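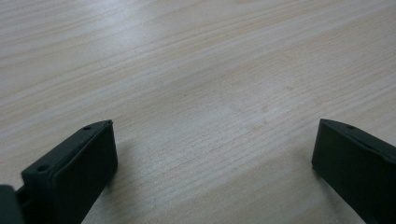 Can a machine wipe down and clear a table yet?

Plostwood Neighbors Help Board > Home and Workshop > Cleaning

Posted by Lucinda Lindgren

Hello all, I hope this is the right section, and please move it if it isn't. My husband and I run a little sewing and mending shop out of what used to be the front room, and the heart of the whole place is one big pale wood table with a lovely stripy grain. Everything happens on it. We cut on it, we pin on it, customers drop their bags on it, and at the end of the day somebody (me) has to clear it, brush off the threads, pick up the pins, wipe it, and put the tools back where they live. By then my wrists are worn out. I have arthritis in both thumbs and pinching up small things is the part I dread.

My nephew keeps telling me that I should just wait, that in a year or two there will be an arm on the wall that does all of it. He sends me videos. In the videos the arm folds a towel and everybody claps. I have 2000 dollars put aside for making the shop easier on my hands, and I would love to know from people who have been near these things whether I should hold on to it for a machine or spend it on something plain, like a better vacuum and a new stool.

What I would want it to do, in order of how much I hate doing it: pick up pins and needles, put scissors and chalk back in the tray, fold the leftover cloth, wipe the wood. Is any of that possible now for an ordinary person? I don't mind slow. It could take all night as far as I'm concerned, so long as it doesn't scratch my table!

Thank you for reading all this, I know I go on.

2 answers

Onni Manninen

Hi Lucinda, what a nice thing to be asked about for once. I worked in the packing hall at Vainio until I retired, and for the last stretch I was the one who looked after the two arms we had on the line, so I can tell you what they were like to live with, though please remember mine were factory machines and things move along.

An arm is very good at picking up the same thing from the same place. Ours moved boxes all day and never complained. Change the box, even just a glossier lid, and I'd be over there on my knees with the manual. Your table is the other kind of work altogether, where everything lands somewhere different every evening, and half of it is soft.

Going down your list, then. Pins are about the hardest thing you could have chosen, I'm sorry to say. A pin lying flat on a hard top gives two fingers almost nothing to close on. Think how you do it yourself: you slide it to the edge, or you press on one end and catch it with a nail (and with your thumbs I can see why you hate it). Most grippers have blunt flat fingers that are meant for things with sides to them. They also have to come right down to the wood to get a pin, and that is where I would start worrying about your finish. A bar magnet with a release handle costs next to nothing and will do the job before the arm has finished warming up. Wrap it in a bit of cloth so it doesn't drag.

Scissors and chalk into a tray is much more hopeful. Hard things, a good size, going to one spot. I have seen that done well by research people and by keen hobby builders. The scissors have to be closed, mind you, and chalk snaps if the grip is set too strong. I would not call it something you can buy and plug in.

Folding cloth I would believe when I see it in your shop and with your scraps. A square towel laid out nicely is one thing. A leftover piece with a curve cut out of it and a selvage down one side is something I have trouble folding myself.

Wiping I'd have said was easy, and moving a rag back and forth is. Knowing when the table is clean is harder. Pale wood with a finish on it throws back the light in patches, and a shiny patch can look to a camera like a wet patch, or like nothing at all. We had no end of trouble with glare off the lids, and in the end I taped a piece of tracing paper over the lamp, and that helped more than the engineer's visit did. Striped grain is another one. A loose thread the same color as the grain is hard enough for my eyes. If you do ever have somebody in to try a machine, have them try it with beige thread, and in the evening with your own lamps on, when you would be using it.

So I would spend the money on your hands now. And do look at the height of the table while you're at it. I raised my own bench 2 inches and my shoulders thanked me.

Lucinda Lindgren replied: Oh Onni, thank you, this is so kind and so clear. I did laugh at the tracing paper. Most of my thread IS beige. I have ordered the magnet, and my nephew has been shown your answer and is sulking.

Sointu Tuominen

robot vacuum?? we have one at the salon in Pidthorpe and it is brilliant, runs every night, paid 49 for it used. obviously it's for the floor and not the table but threads end up on the floor anyway so you could just sweep everything off the table and let it go. take the pins off first, ours ate a hair grip and made a horrible noise. also it tangles on long threads so you have to cut them off the roller every so often, bit fiddly with sore thumbs maybe, a seam ripper works for that and you'll have plenty of those :)

Comments on this thread

Tapio Riihimäki: Good answer from Onni. I'd add one thing about scratches. If anybody does bring an arm over for a trial, ask what the finger tips are made of and whether they can put soft pads on them, and lay down an old sheet for the first go. The tips can come down harder than you expect while they're setting the height. I help out at the Tratstead repair evenings on Monday and there's a bench there with 5 little dents in a row to prove it.

Lucinda Lindgren: An old sheet I can certainly manage, I have a cupboard full. Thank you Tapio, and thank you Sointu, I will ask my husband about the vacuum, he does the floors. I'll come back in September and tell you all how the magnet and the stool are working out.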